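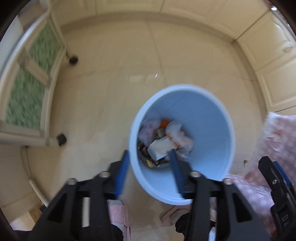

Little Things of a Kitchen: Keeping the Floor Clear

Welcome to my small gallery. My name is Salma Belhaj, and I collect pictures of ordinary kitchens in Truvedville and in Wakville, where my aunt lived before. For many years I photographed only bridges and old doors. Then my neighbor Radwa Soliman told me that I should look also at the places where people clean, cook and sit down for tea. I liked this idea very much. I have now more than 200 pictures, and this page belongs to the part called Tidying.

All pages of this part are about the same subject: where does the trash go before it goes outside? In my family we had a round plastic bin without a lid, and it stood on the floor near the place where somebody was working. When you peel, cut or open packages, you want the bin close to you. You let the thing fall and you continue. Later the bin goes back to its corner.

A light blue bin on beige tiles. I like how the color is deeper on the inside, near the top, and paler near the bottom. There is only a small pile in it: white paper, crumpled wrappers and a bright orange scrap.

My friend Lenni Halonen wrote to me that an open bin is not practical, and that he prefers a closed one with a lid. I understand him, especially in summer. But for paper and dry wrappers I find the open one more comfortable, and it takes one minute to wash. I use a drop of Clino and warm water, and I let it dry upside down on the balcony.

The second view is a wider one, with the cream cabinets and the table.
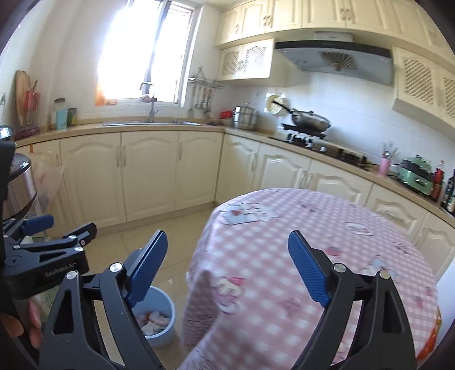 The pink and white gingham cloth makes me think of the kitchen of my aunt, who changed the tablecloth every month and kept 11 of them in one drawer. This one is printed with cartoon characters, and it falls in folds at the side. Along the cabinets there is also a steel bin with a dark lid, so perhaps Lenni will be satisfied. A plastic bag hangs from the counter next to it. I do the same at home, for the peels of potatoes and onions.

The next page of Tidying will show drawers and shelves, with 12 pictures from Wakville. Hazel Whitfield corrects my English for that page, and I thank her for her patience. If you have a picture of your own kitchen floor on a working day, you can send it to me before the end of March. Please write also the name of your town and which color your bin has.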